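Semana de demostraciones

14 de junio de 2018

Escribo rápido que mañana madrugo. Llevamos 4 días enseñándole a Besholm (así llama Zanele al brazo, no pregunten) a recoger cosas de la mesa. Con el mando, a distancia. Una demostración, otra, otra más. Tengo el pulgar destrozado.

Lo que más cuesta: no corregir. Si te pasas de largo y vuelves para atrás, el robot aprende que hay que volver para atrás. Así que despacio, sin dudar. Fatima lo hace de maravilla, yo doy unos tirones horribles en la bajada — los suyos entran casi todos, de los míos tiramos la mitad. 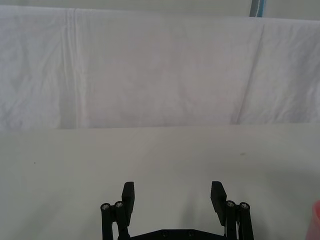 Tambien probamos a llevarlo de la mano, agarrando el brazo y moviéndolo sin mando. Mucho más natural para la muñeca, pero cansa el hombro y a los 60 intentos ya vas torcida. Tumelo dice que mezclemos las dos cosas. Puede ser. Yo me quedo con el mando, que al menos puedo sentarme.

Total en la carpeta: 2,771 episodios, contando los de abril, que habrá que revisar porque la apertura de los dedos se grababa con retraso. Qué pereza. Vesela se ofreció a mirar una parte, le debo una cena.

Pendiente: cambiar la velocidad del mando en la bajada, renombrar carpetas, pedirle a Katherine el script nuevo de Vusden (el viejo se me cuelga al gaurdar).

Me voy a dormir. Si alguien tiene un truco para no temblar con el joystick — comentarios abiertos.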